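Benavides Rule

The Benavides Rule is a provision in the standing orders of the Catitz Assembly that limits how a party may discipline members who vote against its declared position. It applies to recorded votes only and does not cover votes on procedure or on the choice of officers.

Background

The assembly has met at Catitz since 1736. For most of its history it had no formal parties, and members sat by district. Party lists were introduced after the districts of Ekero and Clelero were merged, and the larger lists soon began to remove members from their committees for single votes against the leadership. The rule takes its name from the street where the drafting group met.
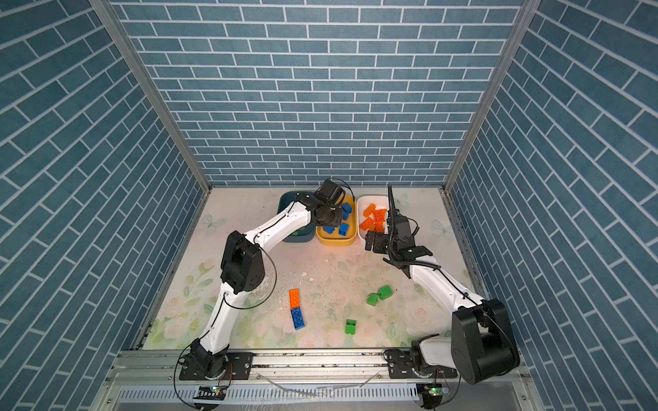
Provisions

A party must publish its position at least 7 days before a vote if it intends to treat that vote as binding. A member who votes against a published position may be suspended from party meetings but keeps all committee seats until the end of the session. Expulsion requires the consent of 80 percent of the party's sitting members, by secret ballot. The assembly has 50 seats, and parties with fewer than five members are exempt.

Criticism

Opponents argue that the rule weakens party platforms and makes budget votes hard to predict. Supporters reply that most disputes under it have concerned land use and school funding, where district interests differ sharply. A proposal to extend the rule to procedural votes was sent back to committee in October.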